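28 March 2019, Girkeck kitchen set review

## 1. Table layout

- Ketchup bottle stays on the round plate, strawberry in the blue bowl.
- Oval colander keeps its place. Lyimo layout sheet, rev. 3, to be updated.
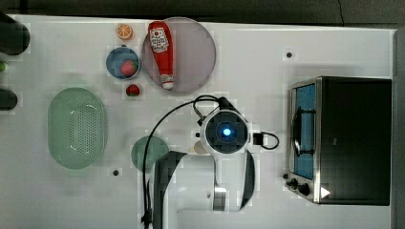 ## 2. Loose items

Banana to be added to parts list as item 73. Second strawberry has no assigned container.
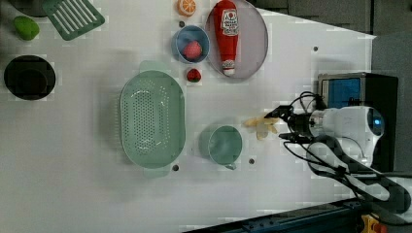 Bowl size left open until June. Skurnitz quote for 40 spare bowls accepted.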